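Thread on how I learned to season and keep carbon steel pans, for the people who asked after my last post. 02/06/2018

1/ I bought my first carbon steel pan from Hüsnü Başaran, who runs a kitchen supply shop called Girine. He told me to throw out the instruction card and come back in October if I had ruined it. I went back in October. I had not ruined it, but it was ugly.

2/ New pans ship with a coat of wax or oil so they don't rust in the warehouse. Get it off first. Hot water, dish soap, a scrubber. It takes longer than you want it to. If the pan still feels sticky, keep going.

3/ Dry it on the burner, not with a towel. Low heat until every bit of water is gone. Check around the rivets.

4/ Oil: I use grapeseed. Flaxseed gets recommended a lot and mine came off in flakes after a few weeks. Canola is fine. Sunflower is fine.

5/ Use far less oil than you think. Rub it all over, handle too if it's metal, then take a clean cloth and wipe it like you put the oil on by mistake. Too much oil is how you get brown sticky spots. 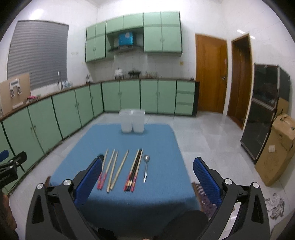
6/ Then heat. I do mine in the oven upside down for an hour and let it cool in there with the door shut. My sister does hers on the stove and moves it around the flame until the color changes. Both work. If your handle has a coating on it, stay out of the oven.

7/ Repeat three times. After that just cook. Potatoes and onions are good for the first week. Skip tomatoes, wine and vinegar until the surface is dark.

8/ Eggs stick at first. Let the pan heat up before the butter goes in and don't move the eggs for a minute.

9/ Somebody asked about soap. A little dish soap is fine. Soaking is what hurts it. I left my Azar skillet in the sink overnight and it was orange by breakfast.

10/ To fix rust: steel wool, rinse, dry on the burner, one thin coat of oil, back in the oven. I had that skillet in use again for dinner.

11/ On brands. I have the Azar and an older Niltgate. The Niltgate is thicker and holds heat better for steak. The Azar is easier to lift and gets used more. I paid for both of them.

12/ Patchy color is normal. Mine has a pale ring in the middle where I cook and dark sides. It doesn't affect the food.

13/ If you're in Ullonau, Girine also sells plain lids that fit both pans. I'll do woks next, probably after I finish replacing the burner on my stove.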